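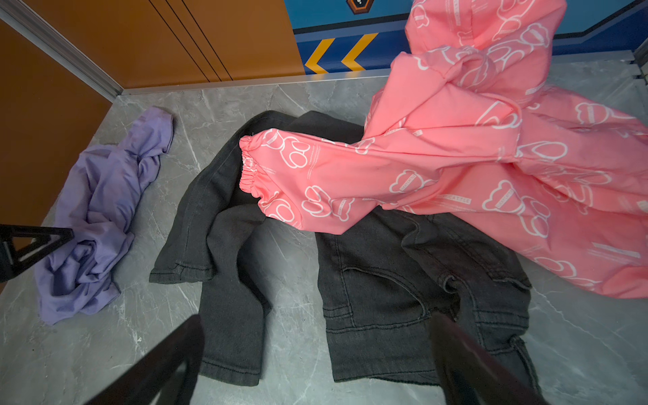
Entraide > Vie de la maison > Linge et textile > Tri du linge posé au sol

Sujet : Tri du linge au sol – ordre des pièces et vêtements imprimés

Fröhlich_H
Mesdames, Messieurs,
Je soumets à votre appréciation la méthode que nous suivons à la résidence Skillmont pour le linge non étiqueté. Les pièces sont déposées au sol, sur le revêtement gris marbré, puis reprises une à une. Le lot en cause comprend un T-shirt lavande, un jean anthracite et un vêtement rose corail à motifs d'oursons, manches à poignets élastiques. Notre règlement intérieur prévoit de commencer par la pièce la plus lourde, donc le jean. Plusieurs agents préfèrent retirer d'abord ce qui se trouve dessus. Quelle pratique retenez-vous ?
Avec mes salutations distinguées,
Hildegard Fröhlich

lingerie_59
Madame,
Il convient à mon sens de dégager en premier la pièce supérieure. Tirer un jean par la jambe alors qu'une manche repose dessus revient à déplacer l'ensemble, et le pliage s'en trouve retardé. Votre règlement a sans doute été rédigé pour des bacs, où le poids joue un rôle. Au sol, il n'en joue aucun.

Testex
Je ne partage pas entièrement cet avis. Le denim conserve les plis lorsqu'il demeure longtemps replié sur lui-même, tandis qu'un vêtement léger supporte fort bien d'attendre. Dans notre établissement, qui traite 300 pièces par semaine, la priorité au denim a été maintenue après examen.
Je relève par ailleurs que le jean présente des zones délavées. Il serait prudent de le laver séparément du rose et du lavande, au moins la première fois.

lingerie_59
La question portait sur l'ordre de reprise et non sur la durée de stockage. Je maintiens ma position. Sur le lavage séparé, en revanche, nous sommes d'accord.

Sivatano
Une précision de vocabulaire, si vous le permettez. S'agit-il d'une veste ou d'un sweat à capuche ? La fiche de pliage diffère : pour une veste, on ferme d'abord, on rabat les manches ensuite. Pour un sweat, les manches se rabattent directement et la capuche se replie en dernier.

Fröhlich_H
Je vous remercie de ces réponses. Nous avons enregistré la pièce comme « veste à capuche ». On la voit mieux ci-après, la capuche remontée et une manche posée sur le haut du jean. 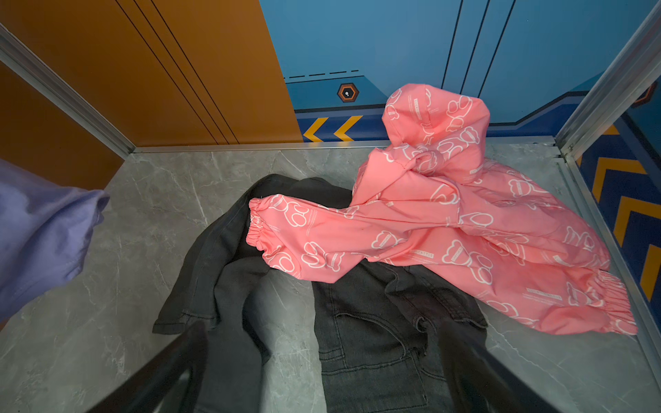 Réponses suivantes

Sivatano
Je vous remercie. Dans cette position, je saisirais la veste par la capuche – et certainement pas par le poignet, dont l'élastique se détend à la longue. On la secoue une fois, on la pose à plat, dos vers le haut, puis on contrôle que l'imprimé est à l'endroit. Les oursons se présentant dans tous les sens tant que le tissu est tordu, ils ne constituent pas un repère fiable avant cette étape.

Testex
J'ajoute que les vêtements imprimés se lavent à l'envers, à 30 degrés au plus, sauf indication contraire de l'étiquette. Le séchage en machine est à proscrire chez nous pour cette catégorie.

lingerie_59
Cette interdiction générale me paraît excessive. L'étiquette doit prévaloir dans tous les cas.

Fröhlich_H
J'en prends note. Je proposerai à la direction de modifier l'article 19 comme suit : « La pièce supérieure est retirée en premier, par la capuche ou les épaules. Le denim est traité immédiatement après. » Le point relatif au séchage reste ouvert et je recevrai volontiers d'autres avis jusqu'à la fin de septembre.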